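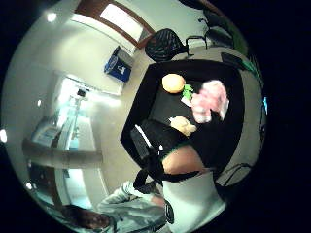
2 min read

The shop in Trundomthorpe sells soap, tea towels and small things for the kitchen. It has one window and one long counter, and for many years every purchase went home in the same plain brown bag. Last January the bag changed, and the customers began to talk about it.

The new bag was made by Kang, a printer of paper packaging with a workshop in Wellow. It is a deep green outside and a warm cream inside, and the name of the shop is placed very low, almost at the fold. When you hold the bag by the handle, the name comes at the height of your knee. I thought at first it was a mistake of the printer. Then I walked behind a woman who carried one up the hill to the church, and I could read it the whole way.

Small shops have a difficult relation with packaging. A large chain can order a bag by the hundred thousand and pay almost nothing for each. The shop in Trundomthorpe ordered 700, and this was already a brave number for a place with no storeroom. The boxes stood under the stairs until spring. To keep the price possible, the design uses only two inks, and the cream inside is simply the natural colour of the paper.

The handle was the subject of the longest discussion. Twisted paper is cheap and strong, but it cuts the fingers when you carry three bars of soap and a jar. Ribbon is kind to the hand, but it slides off the shoulder and it makes the bag look like a present, also when you have only bought washing powder. In the end they took a flat cotton tape, sewn and not glued. It gives to the bag a slightly serious look, like a good apron.

I have used mine every week since then. The bottom corners have become soft and there is a stain of beetroot on one side, but the tape holds.

Not everything is a success. The green shows every scratch, and on a rainy day the bag becomes dark at the edges long before you reach the bus. The small size is too narrow for a folded tea towel - you must roll it, and then it opens again by itself. Kang has proposed a wider base for the next order. It will cost a little more, and the shop has not yet decided.

There is also the matter of the typeface. It is called Illau, and it has 173 characters, of which the shop needs nine. The letters are round and a bit heavy, with a small cut at the end of each stroke. Printed in cream on green they seem to be pressed into the paper, although they are quite flat. I have touched them several times to be sure.

The brown bags are still kept behind the counter for those who ask. Some older customers do ask. They say that the brown one fits better in the drawer.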